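Frequently asked questions — the Skiltilcombe Summer School in Theology

Who can apply to the summer school?

Anyone who has finished at least one year of study in theology, religious studies, philosophy or history. We also accept pastors, school teachers and members of religious orders who do not have a degree but have read in the field. In this case please write half a page about what you have read and what you would like to learn.

What is the theme this year?

The theme is "Labour and Rest in the Christian Tradition". The morning lectures are given by Inger Kvaran, who teaches church history, and by Troels Kragh, who works on the monastic rules. The afternoon seminars are smaller and you choose one of them when you register. Bjarke Lauritsen leads the seminar on the Sabbath in Jewish and Christian sources, and Skarphéðinn Holst leads the one on work songs and psalms.

How many places are there?

We have 20 places in each seminar. When a seminar is full we offer you your second choice, so please do not leave that line of the form empty.

Do I need Greek, Latin or Hebrew?

No. All texts are read in English translation. In the Sabbath seminar there is an optional hour after supper for those who want to look at the Hebrew, but it is not counted in your attendance.

What does it cost?

The fee is $600 and it covers teaching, the printed reader, a single room and all meals from Sunday supper until the closing lunch. Travel is not included. If you live near Plaltow and do not need a room, write to the office before you pay and you will receive a different invoice.

Are there bursaries?

Yes, a small number. A bursary covers up to half of the fee. You must apply by the end of April, with one letter of reference from a teacher or from your congregation. Letters which come later are kept for the next year only if you ask us.

How are the meals organized?

Breakfast and lunch are in the refectory at Brimis House, supper also, except on the free evening. Grace is said before supper and you are welcome to stand quietly if it is not your custom. Please tell us about allergies on the registration form and not on the first day — the kitchen orders its food the week before. 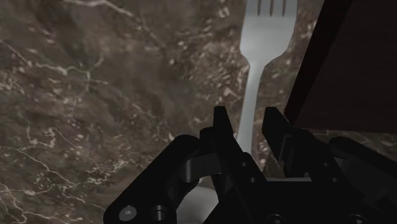 A fork on marble.

Can I receive university credit?

Many students do, but it is your own university that decides. We can give you a certificate with the number of teaching hours and a copy of the syllabus. If your department wants a graded essay, agree on the topic with your seminar leader before the last day. The essay is then due 14 days after the school ends. We are sorry, but we cannot grade essays that arrive after this.

Is there a reading list?

The reader is 151 pages and is posted to you once your fee is paid. Please read the first two chapters before you come. The other chapters are read together, so it is no problem if you did not reach them.

May I use the library?

Yes, with your name badge. The Görtz Collection, on the upper floor, has mostly sermons and hymnals, and these books may be read at the tables but not borrowed. Ketill Sveinbjörnsson is the librarian, and he can fetch items from the closed shelves if you give him the shelf mark before noon.

Must I belong to a church?

No. Morning prayer is offered in the chapel at 7:30 and it is optional for everybody. Every year we have participants from several traditions, and also some who have none.

What if I must cancel?

Write to the office as soon as you know. Until four weeks before the start we return the full fee. After this we return half, or we can move your place to the next summer if you prefer it.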